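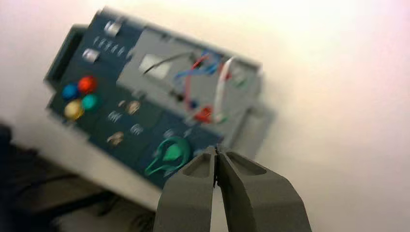 Panel against the wall: four colored buttons on the navy side, wiring on the gray side.

From: Trinidad Campos
To: jalemeck-boards
Date: 20 November 2021
Subject: Re: Re: wiring side of the panel, and what to rest it on

On the list, Egger wrote:

> I have built the Jalemeck panel from the August drawing and the
> navy side gives me no trouble. The gray side does. My wires are
> longer than they need to be and they lift when the board is
> tilted. Do you tie them, shorten them, or leave them?
>
> Second question. What do you put under or beside the board when
> you work on it? I have been using a bare bench top and the
> underside is getting scratched.
>
> Third, is the order of the colored buttons fixed? Mine came in
> a bag with no sheet.
>
> Egger

Taking these in order.

1. Wires. I leave the slack in until the board has passed a full check, then shorten. Mine is still in the untidy state and I don't consider that a fault. The raised rims on the gray section give the wires some shelter from the side, but none from above, so a wire that stands higher than the rim will catch on whatever passes over it. When you do shorten, leave 60 mm past the last bend. Less than that and you can't re-terminate an end without replacing the whole wire. I don't use cable ties on this section. They make a hard bundle that pulls on the end connections each time the board is tipped. A short length of cloth tape at two points is enough, and it peels off when you need to get back in.

If the wires lift on tilting, check which end is moving before you cut anything. On the first board I built, it was the terminal block that had worked loose, and the wires were fine. 3 of the 10 screws on that block took another quarter turn.

2. Surface. I agree that a bare bench is a poor choice. I keep a large matte white surface at the same station, with a fine grain to it. Matte matters more than color. On anything glossy, the lamp reflects straight back at you and small parts disappear in the glare. White has the advantage that a dropped washer or a clipping of insulation shows up at once.

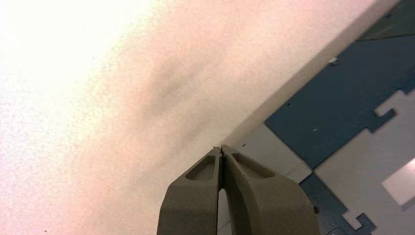

The disadvantage is that it also shows every speck, so wipe it down before you set a board on it. A dry brush first, then a damp cloth. If you start with the cloth you drag the grit across, and the grit is what scratches the underside. Look along the edges too, where swarf collects and then gets carried back to the middle on your sleeve.

For anyone buying sheet for this, Lesberg cuts to size, but their tolerance on the long side is loose and I have had to sand an edge to get it square. Gudow has asked me off list whether a rubber mat would do. It will, for protection, but small screws bounce off it and I went back to a hard surface after a week.

3. Buttons. The order is not fixed electrically. Each of the four has its own pair of wires and the firmware reads them by input number. The physical order on mine is a square turned on its corner: blue at left with yellow below it, red at the top right with teal below that. I suggest you copy this, for the sole reason that the test notes refer to buttons by color and position together, and a swapped pair will cost you an hour at some point. The two small silver push buttons are a separate matter and are on page 31 of the build notes. Do not put them on the same connector as the colored ones.

One item you did not ask about. The bracket at the side of the board should be fitted last. With it in place the board won't lie flat on its face, and you will want it flat while you are working on the back. I have fitted it too early twice.

If you post the wire lengths you have now, end to end, I can tell you which ones are worth shortening. The two longest on my drawing are marked wrong and a corrected sheet is still to come.

Trinidad Campos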